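Does more teaching mean better learning? Collecting demonstrations for a two-armed tabletop robot

Project report, Nikau Hinds and Augustina Fiadzo
Supervisor: Poul Kjærgaard

1. What we set out to do

The Gilomach project gave us a pair of small robot arms and a simple-sounding brief: record enough examples of a person doing a job through the arms, train a model on them, and see whether the arms can then do the job alone. The job we chose was unplugging a phone from its charging cable. One gripper steadies the phone, the other takes hold of the connector and pulls.

We should say at the start that neither of us believed the claim in the project outline that "a few dozen good demonstrations" would be enough. We still don't, although our reasons have changed since February.

2. How the examples were gathered

One of us drove the arms using a matching pair of hand-held leader arms, and the other reset the table and kept the log. Each recording held the view from the head camera, the joint positions of both arms and the opening of both grippers. A recording started when the driver said "go" and ended when the connector was out or the driver gave up.

We made 68 recordings. After checking them we kept 56. The rest were thrown out for dropped camera data or because the driver had stopped halfway to ask a question. We did not throw out clumsy ones. Leif Snorradóttir, who used the same arms the term before us, had kept only her cleanest runs, and her model had no idea what to do once a gripper missed. Ours at least has seen a miss.

3. The trouble with the cable

The phone was the easy part. It is flat and stiff, and it stays where it is put. The cable was different every time. We had planned to lay it in 4 set patterns and gave this up on the first afternoon, as a long cable will not lie the same way twice however carefully it is put down. From then on we let it fall as it liked and noted only which way the phone was pointing.

This made the set more varied, which sounds like a good thing. We are less sure. With so few recordings, the model may simply be seeing 56 separate puzzles with very little in common. The project notes treat variety as always helpful and give no evidence for it at this size.

A second worry is that the cable loops may be telling the model things we never meant to teach. In many of our recordings the phone's lower end faced the driver, so the cable left it in much the same direction. A model could learn "reach towards the near end" and look clever until someone turns the phone round. We tried this, and it reached for the wrong end.

4. Results, such as they are

We trained three models, the only difference being how many recordings each was given. The smallest set produced an arm that hovered. The middle one got to the connector fairly often and rarely held on to it. The full set was better again, but when Arnar Bach scored the trials without being told which model was running, he could not reliably tell the middle one from the full one. We think that matters more than the success rates, which we have put in the appendix and would not want quoted on their own.

Our own driving is part of the problem. Augustina pulls the connector straight out in one go; Nikau wiggles it. The model seems to have settled on something between the two -- a sort of weak tug that suits neither method. Next time we would agree on one way of doing it before recording anything, or else label who was driving.

5. What we would tell the next group

Write down the driver's name for every run. Turn the phone between runs, and do it by rolling a die, as people asked to "vary it a bit" do not vary it much. Keep the lamp where it is. Train early on a small set, before the recording is finished, so that faults like our near-end problem show up while there is still time to fix them.

We would also ask for the words "a few dozen" to be taken out of the outline. It may be true for stacking blocks. For a job with a loose cable in it we found nothing to support it, and we looked quite hard.

The recordings and the log are on the Gilomach shared drive, with the discarded runs in a separate folder.
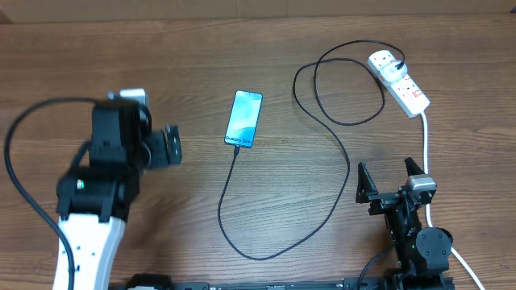
Photo: Gilomach project / N. Hinds and A. Fiadzo

Phone on charge between the two arms, with the cable running round to the power strip.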